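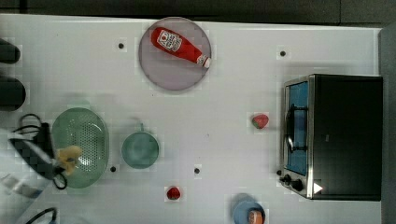 Lina Issa, technical editor, Maglaya

Gallery: Tabletop Sets, Part 4

Small kitchen layouts from the Vastdale workroom, viewed from overhead. Item numbers follow the Mondow list.

Item 228. Ketchup squeeze bottle, red, white cap, laid diagonally on a round plate with a thin darker rim. Black toaster oven at right, wire rack inside, two control knobs on a steel front.

Item 228, small pieces. Saucepan with short handle, oval green plastic colander, two strawberries. The tabletop is white, with small round holes.

Layout: Reynaldo Umali.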